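Cell notes: resetting the simulated two-arm bench at Lalthorpe

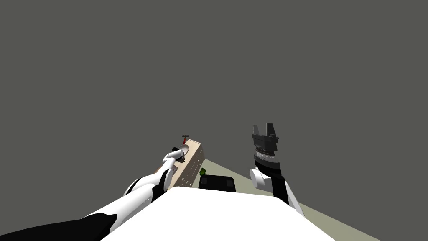
The simulated bench from the robot's head view, with the left gripper at the corner of the wooden box and the right arm raised.

Readers who run jobs on the two-arm cell will have noticed that the simulated copy was offline for part of the week. It is back, and the set-up file has changed. Anyone holding a local copy should replace it before queuing further runs.

The fault was in the left wrist offset. When Andor Kocsis rebuilt the arm model in August he took the tool length from the old gripper drawing, which is 2 mm shorter than the part now fitted. In free space this made no difference. Close to the wooden box it did: the planner accepted approaches to the top edge that the real arm would have stopped on, and jobs passed in simulation went on to trip the force limit in the cell. Benedek Bakos traced it by replaying job 818 in both and comparing the wrist position at each waypoint.

The offset now comes from the measured part. The value is held in one place, the tool table, and the separate figure in the arm model has been deleted. If a script still asks for the old figure it will fail on loading. Change the script; do not put the figure back.

Start-up order for the simulated cell is now as follows.

Load the tool table first, then the arm model, then the bench objects. Loading the bench first leaves the box resting on a default floor height and it will drop slightly when the physics starts.

Send the right arm to its raised park position with the gripper open. The left arm may then be moved to the box. Do not move both together from a cold start.

Let the model settle for 60 steps before recording. The red piece with the dark crossbar has a slender stem, and contact readings taken earlier than this are not reliable.

Check the left gripper against the near corner of the box using the check script. A pass is written to the log. If it fails twice, reload from the tool table and tell Ohemaa Akolgo.

The backdrop has been left plain grey. Tanner Girard asked whether the cell walls could be added. They can, but each frame then takes 25 per cent longer to render and none of the present jobs uses them.

On the real cell, the left gripper is due to come off for new finger pads. Whoever refits it must measure the tool length again and enter it in the tool table the same day, with initials. The gauge is in the Hokar cabinet, second shelf. The Vass torque driver is away for calibration, so use the Jenaso one and set it by the card taped inside the lid.

Corrections to the set-up file go to Jenő Bozsik.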